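Torau Learning Center
For Young Readers
Inside a Desktop Computer

A desktop computer may look like a plain box, but many parts work together inside it. Only an adult should open a computer, and it must be unplugged first.

The Processor

The processor is the part that follows instructions. When you press a key or start a game, it works out what the computer should do next. It has a smooth metal top, which helps carry heat away. The processor fits into a holder called a socket. The tiny contacts in the socket bend easily – they must never be touched with fingers.

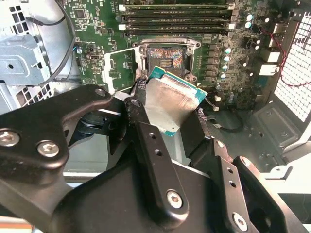

The Motherboard

The motherboard is the large, flat board to which the other parts are joined. Thin metal paths carry signals across it, much as roads carry cars across a town. Memory fits into long, narrow slots and holds the work the computer is doing now. A graphics card helps to make the pictures on your screen. The power supply is a metal box – it takes electricity from the wall and sends it to the other parts through wires. 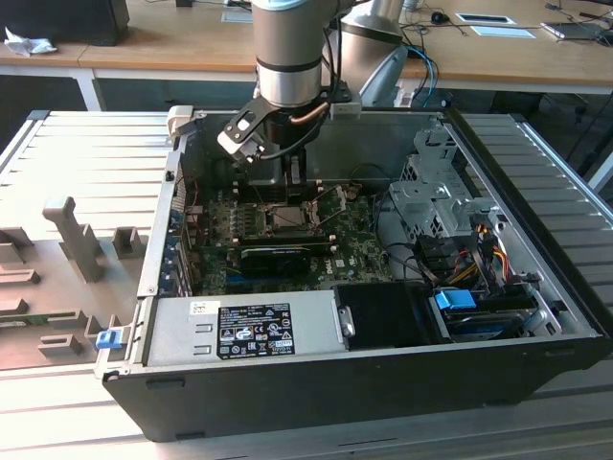

An open desktop computer on its side, with the motherboard, graphics card and power supply.

Words to Know

Socket: the holder for a processor.
Drive: a part that stores files when the computer is off.

Page last reviewed December 5, 2020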